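4.2 Recording drawer examples

Read this before your first session, or read it after your first wasted session, as most people do.

1. Switch on the hand-held gripper and open a new task in Petora. Name it properly. Last October left us with 706 files called "test".

2. Stand facing the furniture and bring the fingers towards the drawer you mean to work on. Keep both marker cubes turned outwards and your sleeves clear of them.
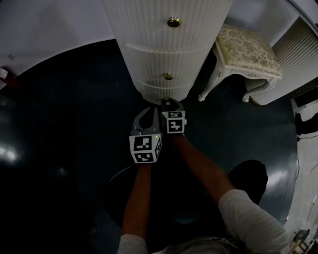
Bram De Haan adds that the lowest drawer is where people start to rush, and that he would sooner have two slow approaches than eight brisk ones.

3. Close the fingers on the knob gently. Pull straight, pause, push back, let go. The pause matters -- the learner uses it to tell one movement from the next.

Note: If you fumble the knob, carry on and mark the take "recovered". Fumbles are useful. Swearing is recorded too, and is less so.

CAUTION: Do not lean on the furniture. It was not built for it, and neither was the insurance.

4. Check the gripper's own view before you save. You want the ribbed front and the knobs in sight, with a finger on either side of the lower one.
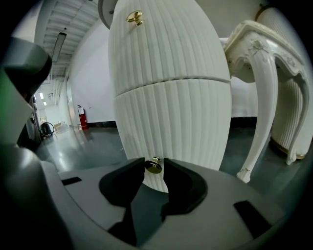 5. Save the take, step back and start again from a slightly different spot. Eight takes make a set. Send finished sets to the Fevberg folder, never to Gundau, which is full.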